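Silk thread kinks if you pull it straight off the card, so cut what you need and let it hang for a minute before you start.

## Closing a tear in a lampshade with a curved needle

A curved needle lets you sew from one side only, which you need when the lining is still in place. You will want:

- a fine curved needle
- 100 cm of dark thread
- small pliers or a needle holder
- 2 pins

Pin the tear shut at both ends. Start just past one end and take short, even stitches. Turn your wrist so the point follows its own curve. If you push it straight, the cloth puckers.
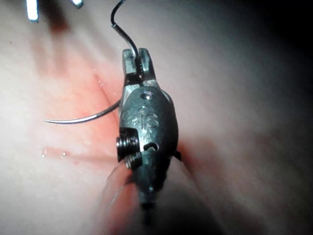
*Curved needle and dark thread held in the closed jaws of a needle driver.*

Grip the needle well back from the point — fingers slip on thin steel, and the tip bends easily. Pull each stitch snug but stop before the edges overlap.

At the far end, make two small knots and run the tail under the fabric. Press with a damp cloth and a cool iron, then leave the shade overnight before you put it back on the lamp.

Pleated shades need a different stitch, so don't use this one on them.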